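# The Black Table

The flat in Campbell Street came with one table, and the table was black. Selamawit Adugna did not choose it. When she first saw it she thought it was a table for an office, for signing papers. Later she learned to like it, for on a black table you could see at once what was still to be cleaned.
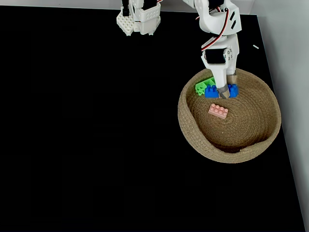

Her son had left for the mines in May, with two bags and a coat that was too warm for the place he was going. Before that he had been a boy on this floor, and before that a small boy on another floor, in Sandton, where the bricks were bought. There had been a full bucket of them then. With every move the bucket became a box, and the box became a bag, and from the bag there remained three. One was blue, one was pink, one was a green so light that you would think it had been washed too many times.

She kept them in the rope basket. The basket was made for bread, or this is what the woman at the Golto market had told her, but Selamawit had never put bread in it. It had held keys, and then lemons, and for one winter it had held nothing.

At half past four the neighbour knocked. She had her granddaughter with her, a serious child of five with a plaster on her chin.

"Only until six," said the neighbour. "The dentist will not wait for me. Her name is Anska, she has eaten already."

The child came in and stood beside the table. She looked in the basket for a long time.

"Where are the others?" she asked.

"There are no others."

"You can't build anything with three."

Selamawit pulled out a chair. She was a little offended, and she was also thinking that the child was right. In 11 years she had not tried it.

"My son built a house with three," she said. It was a lie, but it came out easily.

"What kind of house?"

"A tall one. One room on each floor. In the pink room you sleep, in the blue room you cook."

"And the green one?"

She had to think. Outside the number 30 bus stopped and went on again.

"The green one was for visitors," she said.

Anska took the blue brick and turned it over to look underneath, as a person looks at a shoe before buying it. Then she pressed it on top of the pink one with her thumb. It made the small click that Selamawit had not heard in this flat, and she was surprised how well she knew it. She got up and filled the kettle, although she didn't want tea.

When the neighbour came back, her mouth was crooked from the needle and she could not speak properly. Anska put on her shoes by herself. The tower had been standing between them on the black table all that time, and now she pulled it apart again and put the bricks back in the basket, one after another.

"You have to leave them separate," she explained, "or the next one has nothing to do."

That evening Selamawit telephoned her son. He was tired and there was a noise of men behind him. She asked if he was eating, and he asked if the tap was fixed, and then she asked him what colour the roof had been.

"What roof, Mum?"

"On your house," she said. "It doesn't matter. Tell me about the coat."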